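Plendbridge shared lab project, part 2: the rules bit

So I got the job of writing our safe working sheet, and I thought it'd take an afternoon. Ha! The Linder handbook is 61 pages long and most of it is for big fenced-in cells, so I had to work out what still made sense for arms on tables in an open room with people working close by. 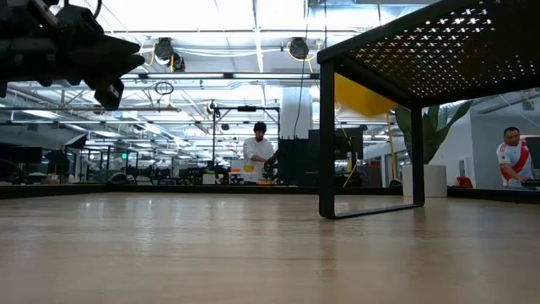

My first draft had 11 rules and was way too wordy. The one I fought hardest for was simple - say out loud that you're about to start an arm, then wait for an answer. I also put in a speed cap of 220 mm per second any time someone's within reach (the Lehner guide words it differently, but I liked having a number).

Rule 2 is about the table itself. Only the things for the task go on it, and you keep your hands out until the arms are stopped.
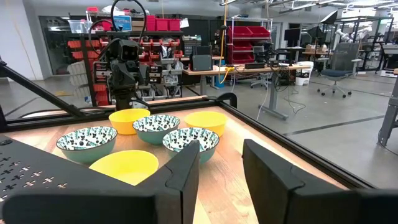

I'm still not sure where the stop button rule belongs. The Vukorum template puts it at the very end, and I'd move it to the top in big letters. Draft handed in 3/4/18, comments welcome!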